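Ticket 773: left gripper lets cups twist at the visitor table
Opened by: Shahla Azimi
Status: open
September 25, 2019

Hi all, me again! We've got the Bimis visit coming up and I've been running through the cup demo on the round table with both hand-held grippers. Mostly lovely, but the left one keeps letting paper cups roll in the fingers when I pick them up at a slant. I get a decent clamp across the side, lift, and round it goes (not every time, which is the maddening part). The right one behaves.

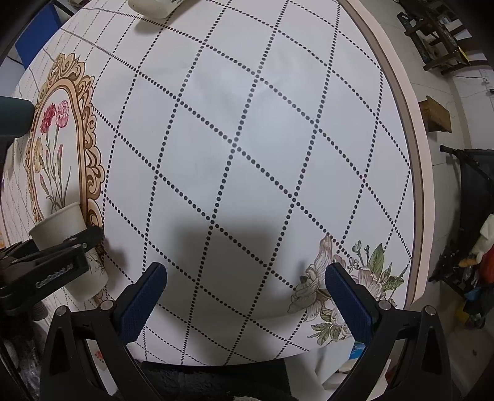

Step 1: check the pads
Wiped the blue pads on both grippers and tried again. A bit better for a few goes, then back to its old tricks. I also nipped up the screws on the left finger, and one did take a quarter turn. Then I put five cups out across the far half of the cloth, red one on the left, the dark green-black one in the middle, so I could try different cups without fiddling about between goes.

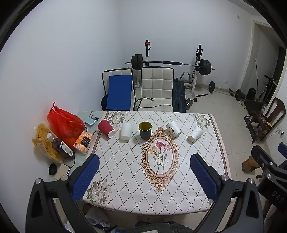

Step 2: cups upright, grip lower down
Much happier! If the cup is upright and I close on the lower half, one finger each side, I can carry it over without any rolling. Same with the plain ones and the one with the little black birds. So for visitors I could just say "go low and keep it straight", but they'll want to grab cups any old how, and I'd like the left gripper to cope with that. Is it worth swapping the pads before they come, or is it the linkage? 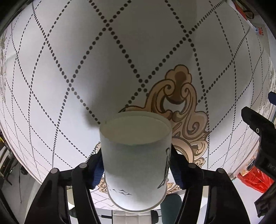 Corrado Messina: Try the pads first, Shahla. We had the same rolling at the El Ouafi open day in June and a fresh pair sorted it. There are 4 spares in the Burnico drawer. If it still twists after that, send me the left one and I'll look at the pivots.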